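April 2022
Posted by Larkmont Support Desk

Ticket 2624: right gripper width drops out during two-handed demos

Status: open, workaround in place

Reported: Breakfast task, two hand-held grippers. Left unit logs normally. Right unit loses finger width for up to 11 frames at a time, always near full opening. Replay on the Cindetti arm then closes early.

Checked so far
1. Swapped cables between units. Fault stayed with the right unit.
2. Reprinted both finger markers. No change.
3. Reran calibration with the Aoun script, 1000 samples. Width reads correctly at rest.
4. Lowered marker detection threshold from default to 15. Dropouts shorter, still present.
5. Repeated the task with toaster and rice cooker on the pale wooden table, black curtain behind. Fingers face each other across the gap, one marker on each finger. 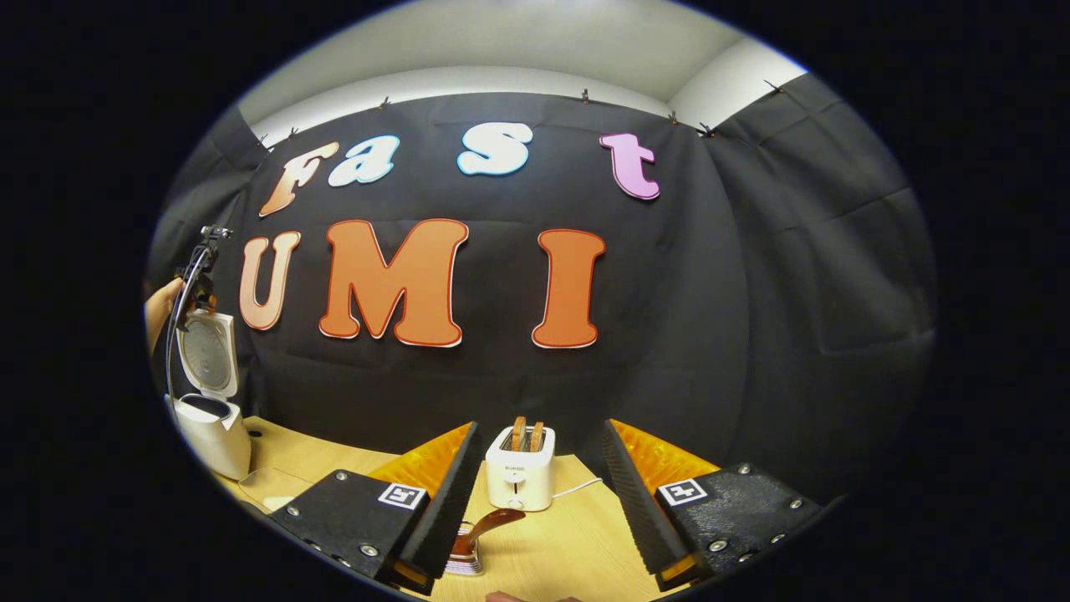

Next steps
- Fit spare fingers from the Horier kit and record the same task again.
- Until then, discard any demo with a gap in the width log. Do not interpolate.
- Attach raw video and both logs to this ticket.

Contact support | © Larkmont | Back to top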